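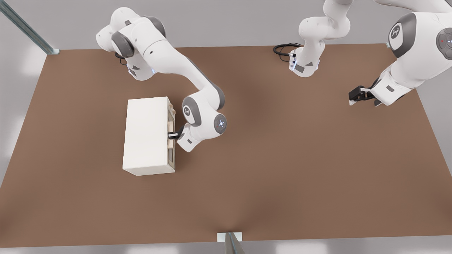
Fikmont Training Fins - short blade

I've been selling swim gear out of our little shop in Pavham for 16 years and these are the fins I put my own kids in. They're a short blade fin, so you can't cheat with them! You still have to kick properly, and your ankles will let you know about it the next morning (mine did, and I only did 899 metres before I gave up and got a coffee).

The foot pocket is soft silicone with a closed heel. I was on the fence about closed heels for years - I found they rubbed on the little toe - but Fikmont widened the pocket in September and I haven't had a pair come back for rubbing so far. They run a bit small. If you're between sizes go up, and if you have really narrow feet have a look at the Fleltov fins instead, they're a snugger fit all round.

Cheuk-hei Liao, who coaches the juniors at the Hsueh pool, uses them for backstroke and dolphin kick sets. She likes the small and medium for her under 12s and tells me the blue ones are easier to find at the bottom of a mesh bag.

A pair in medium weighs 371 grams on our kitchen scales. Colours are blue, grey and a very loud orange. Sizes go from kids' 1 up to adult 13.

Rinse them in fresh water after the pool and dry them flat in the shade. Please don't leave them in the boot of the car over summer, the blades will warp and I can't swap them for you if they do.

Unworn pairs can come back within 30 days. Socks on when you try them at home, please!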